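**Setting up a seated workstation - notes for session 2**

Module tutor: Fiona Rennie. Bring a tape measure and wear shoes you'd normally work in, as heel height changes everything we do in the second hour!

Last time we looked at benches and standing work. Now we get to chairs, which I think is the best bit of the whole module, and I'm hoping to win over anyone who still believes a chair is a chair. Most people have sat in an adjustable chair for years and touched one lever on it. By the end of the session you'll have touched all of them.

## Before you sit down

Walk round the chair first. Look at the base, then find every lever and knob and work out by hand what each one moves. Makers don't agree on where these go (the Parnon chairs in the teaching room have the height lever on the right, the older Tikkanen ones have it at the front, and you will forget this at least once). If a knob is stiff, don't force it. Tell Lyle Whitlock, who has the spare parts.

Now put the chair back to neutral:

- seat at its lowest
- backrest upright and locked
- armrests right down
- headrest down, if there is one

Starting from neutral feels slow, but it saves you from inheriting the last person's compromises.

## The order of adjustment

We always go from the floor upwards. I'll say this so often that you'll hear it in your sleep - feet, seat, back, arms, head.

**Feet and seat height.** Stand facing the chair and bring the seat up to just below your kneecap. Sit. Both feet should rest flat with no pressure under the thigh near the knee. If the desk is then too high for you, raise the seat to suit the desk and put a footrest under your feet. The Celow footrests are in the cupboard by the sink. They tilt, and they're lovely.

**Seat depth.** Sit right back. You want a gap of two or three fingers between the front of the seat and the back of your knee. Tall people nearly always need the seat pan slid forward, and shorter people are often perched on the front half of a seat that's far too deep, with no back support at all. Watch for this one when you assess each other.

**Lumbar support.** The curve of the support goes into the curve of your lower back, at belt height or a touch above. Ask your partner to slide a flat hand behind you. If it goes in easily, the support is too low, too shallow or you've crept forwards again (everyone creeps forwards!). Mesh backs give a little under load, so set the support, sit for two minutes, then check it again. Esko Karppinen's group skipped that second check last April and had to redo the whole set of forms.

**Armrests.** Let your shoulders drop, bend your elbows, and bring the rests up until they only just meet your forearms. If they lift your shoulders, they're too high. Then roll in to the desk. Do the rests hit the edge before you're close enough to type? Lower them, or turn them inwards if they turn. This is the commonest fault we find on visits, and it takes seconds to put right.

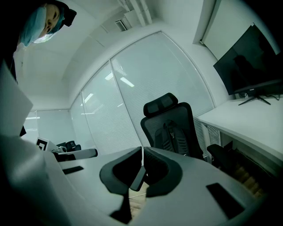
**Headrest.** Leave this until last. It's for leaning back and resting, so it should meet the back of the head when you recline and stay out of the way when you sit up to type. If it nudges your head forwards in the upright position, drop it or tilt it away. Anyone who wears a cap or ties their hair up for work should set it with the cap on or the hair up. A bun makes a surprising difference, as Sointu Lappalainen will happily demonstrate.

## Pair exercise

Work in twos. One sits, one assesses, then swap. Use the Stinasance form, side A only.

1. Take the chair to neutral.
2. Set it in order, with the assessor reading out each step and the sitter doing the adjusting.
3. Measure floor to seat top, and floor to desk top, in millimetres.
4. Type or write for a few minutes, then go through the checks again and note what has shifted.

For those on the tall desks, 600 mm is as high as those seats go, so you'll need a footrest and you should write that on the form. Please don't mix up centimetres and millimetres. Reijo Ikonen marks these and he has no mercy.

## Things worth arguing about

Should a backrest be locked or left free to move? I'm firmly in the free camp, with the tension set so that you can lean back without pushing hard. But there are good reasons to lock it for close, fiddly work with the hands, and I'd like to hear them. Come with an opinion.

Also, how long does a good set-up last if the chair is shared? Have a think about labels, marks on the column, or a card with each person's settings.

Reading for next time: handout 121, on screens and lighting. Bring your completed form with you, as we'll be using the seat heights to work out screen heights.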